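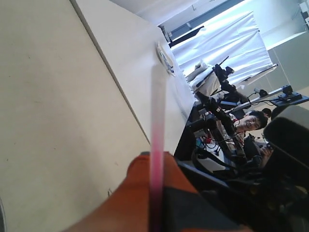
Wrist view, pink straw task. Orange finger at the bottom, the two black arms in back.

Minutes, manipulation group, October

I took notes this time, so blame me for anything that got left out. Evanthia Raptis ran the meeting and Nipon Sriwong presented. We started at 2:10 in the Holden room, with the two new students sitting in.

Last month's minutes

Approved with one fix. I had written that the Anix planner was "done." Evanthia would like it on record that the planner is frozen, and that frozen and done are different words. Fixed!

Nipon's results on the wrist view

This took up most of the hour, and I'm glad it did. The question was whether the policy can do thin objects from the wrist camera alone, or if it needs the overhead camera too. Thin things (straws, rods, that kind of stuff) have been our worst category since spring, and we've argued about the cause more than once.

Nipon trained on the full Pastico set, 3,436 demonstrations, in three versions: overhead only, wrist only, and both. Each version got 500 trials on thin objects. Overhead only was the weakest, as everybody guessed. The surprise was that wrist only and both came out so close that Nipon won't call a winner between them. I asked if that meant we could drop the overhead camera and he said "for grasping, maybe, for placing, no way." Placing falls apart without it, mostly on long moves where the target is out of the wrist view until very late.

He put the pink straw picture up on the big screen and we stayed on it for a while. The top part of the straw is whitish and see-through, and it blends right into the white surface behind it. The lower part is that strong pink and stands out fine. Evanthia's point was that the policy may be learning "find pink" and nothing about the straw as a shape. Nipon had thought of that — he ran 54 extra trials with clear straws and the wrist version dropped badly. So she's probably right, and I think we should say so in the paper before a reviewer says it for us.

One of the students asked about blur, because the straw is a little blurry in that picture too. Good question. Nipon hasn't sorted the failures by blur yet. He thinks a shorter exposure would help but then we need more light over the table, and we went around on that for longer than I want to write down.

We also talked about background clutter. With the wrist camera pointed across the room you get cables, the other arms, people, everything. I wanted to mask it all out. Evanthia was against it and said the clutter is good for training as long as it changes from one session to the next. Nipon is on her side, so I lost that one. We leave it in.

The Huenchumán baseline

Short item. I got it running on our data finally, but the action format is different and my conversion is slow (8 hours for one pass, which is embarrassing). Nipon offered to look at my script. No numbers to report until the conversion is cleaned up, and please don't quote the ones I put in the chat, they were from a bad split.

Paper

Evanthia wants the claim narrowed to "wrist view is enough for grasping colored thin objects on a known table." I said that sounds kind of small. She said small and true is fine with her. We kept her wording for the draft, and Nipon will move the placing results out of the appendix and into the main text, where people will see them.

To do

Nipon: sort the failures by blur, then run clear straws on the version with both cameras.
Evanthia: rewrite the claim and the first page.
Me: fix the conversion, and send out the list of failed clear straw trials.
Students: read the Pastico notes and pick a second thin object for us to test. Something with no pink on it, please.

We ended at 3:25. Lighting goes first on the agenda next time.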